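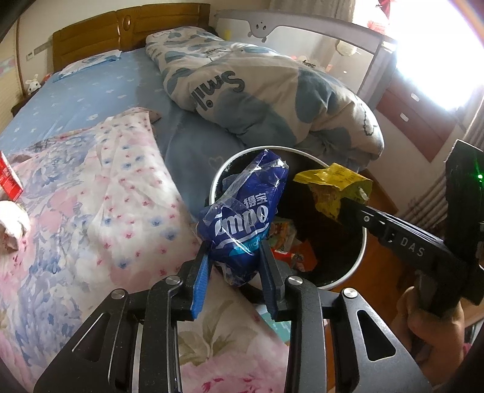 Fig. 1. Bedroom cleanup task, two hand-held grippers, one wrapper in each. View from the tool holding the blue wrapper.

3.2 Collecting demonstrations

Each demonstration is one full run of a task by a person using the hand-held grippers. The camera on the tool supplies the images; finger opening is logged with them. The policy is trained on these pairs and never sees the room from outside.

The bedroom set has 254 runs in 14 homes. Mean length is around 400 frames. Soft packaging is harder than boxes - a crumpled wrapper has no fixed shape, and the grasp point must be picked again each time.

Rules for recording:
Start with both grippers open and in view of the bin.
Move at a steady pace. Do not pause over the bin opening.
If an item is dropped, pick it up and continue. Keep the run and tag it "recovery".
Change the bin position between runs.

Hold out whole homes for testing, not single runs. Frames from one room are too much alike for a random split to mean anything.

Reading for next time: Triantafyllou notes, section 4.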